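My day out with the robots at Vullanness

1 Aug 2021
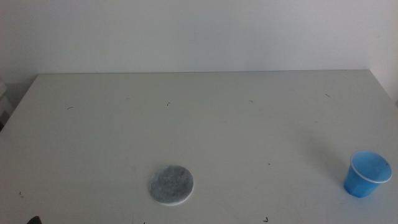 I'd been looking forward to the open day ever since May, when the leaflet came through our door. Villero is a workshop on the edge of Vullanness where people teach robot arms to do jobs. Once a year they let the rest of us in to have a nose around, and this year I got a ticket!

I thought I'd tell you what I learned, as lots of you have written in to ask how a robot knows what to do.

First of all, forget the robots in films. The ones I met had no faces and no legs, and they didn't say a word. A robot arm is a bit like your own arm. It has a part like a shoulder, a part like an elbow and a part like a wrist, and at the end, where your hand would be, it has a gripper. That's the bit that opens and closes to hold things.

The first job we were shown was moving a cup. Pick it up, carry it over to a round grey pad, put it down again. Easy peasy, you might think - you've been doing that since you were tiny. But try this at home with a plastic cup. Do it very slowly and notice all the little things you do. You look for the cup. You reach out and your fingers open before you get there. You squeeze, but only a bit, or the cup would bend. You lift it and keep it the right way up. Then you find the place where it's going, lower it gently and let go.

A robot has to learn every one of those steps. If it lets go too early, the cup drops. If it squeezes too hard, the cup gets squashed. And if it's even a little bit wrong about where the cup is, it grabs a handful of air (which made everybody in my group giggle, me included).

So how does it learn? At Villero a person shows it. The person steers the arm through the whole job while the computer remembers every move, and cameras keep watch so that the computer can match what it saw with what the arm did. Then they put the cup in a new place and do it all again. And again! The cup job had been shown to the robot 1,323 times before we got there. I asked if that was boring and was told you get used to it, and that a good radio helps.

Moving the cup about matters a lot. Imagine you only ever practised catching a ball thrown from the same spot. You'd be brilliant at that one throw and hopeless at all the others. It's the same for the robot. It needs cups near and cups far away, cups on the left and cups on the right.

After that we got a turn. There were 12 of us in my group and we each had a go at steering. You hold a handle, and when you move it the arm moves too. I was terrible. It took me four tries to get hold of the cup, and then I put it down nowhere near the pad. A girl of about your age did it first time and looked very pleased with herself.

The small robot was called Bukhari and the big one was called Raltari. Bukhari does the light jobs, like cups and spoons. Raltari can lift a box weighing 19 kilos, and we had to stand behind a yellow line while it was switched on. Robot arms are strong and they don't know you're there unless somebody has taught them to look, so always do as you're told about lines and fences.

One more thing you could try. Ask a friend to shut their eyes and be the robot, and you be the teacher. Put a plastic cup on the table and tell them how to pick it up, using only words like left, right, up, down, open and close. We played this at lunch and it took ages. My robot put her hand in the butter.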